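Can a Robot Tidy Up Yet? Pictures from the Letter Table

Gallery by Peiyu Lu

I have been following home and shop robots for years now, and the question I get most from friends is still the simple one: can it put things away? Laundry and dishes get all the attention, but I've become a huge fan of the small stuff. Sorting. Lining up. Getting a part from a messy spot on a table into the one place it belongs. If a machine can do that with toy letters, I start to get excited about screws, spice jars and the junk drawer in my kitchen (which would be a real test!).

These pictures come from the letter table at Briltholm, where the job is to pick up letter tiles and set them on a tray so they spell a word. They are views from the gripper's side of things, and I love how close they get you to the work.

1. Picking from the table

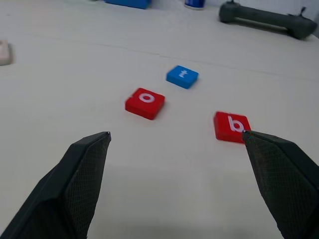 Small flat things are hard to pick up, much harder than cups or boxes. There's so little height to grab, and the fingers have to come down close to the table without bumping it. Spacing matters just as much. The "o", "t" and "b" tiles have bare table between them, so a finger can get in on either side, and the mesh pattern on the inside of the fingers gives a tile something to catch on. Push the same tiles edge to edge and you have a whole different chore. Try it yourself with dominoes and a pair of kitchen tongs and you'll have a lot more respect for the machine.

Turning is the other half of picking. A tile can be lying at any angle, and a person fixes that with a twist of the wrist on the way over, no thought at all. A robot has to plan the twist before it lets go, or else nudge the tile straight afterward. I've seen both done and I can't decide which I like more. The nudge looks so human!

2. Setting it down in order

Most people watch the grab. I'd say watch the release. Letting go of a tile right beside one that's already in place takes a light touch, because the fingers need room too, and each new letter leaves less of it. Shelf stocking has the very same problem. At the Haslinger hardware store near me they face up 285 little bins by hand every Sunday, and the slow part is always sliding the last box into a tight row.

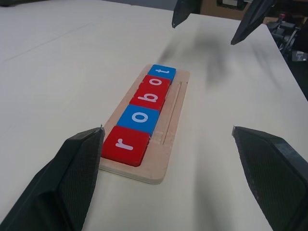
Order is what makes this a chore and not just a pile moved from one place to another. The Clarer team, who I visited in February, ran a sorting job with 200 mixed kitchen items and told me that reading the label was the easy bit by then. What ate up the time was placing each thing squarely enough that the next one would fit. They had 38 drawers to fill and kept redoing the narrow ones.

So, are we there yet? For a clear table, good light and things of one size, I think we're close, and I find that thrilling. For my junk drawer, no. Soft things, shiny things and things tangled up in other things are still a long way off, and speed is its own story. I'd happily let a slow one run overnight, though.

Next gallery: folding dish towels at Jornovus, if they'll have me back.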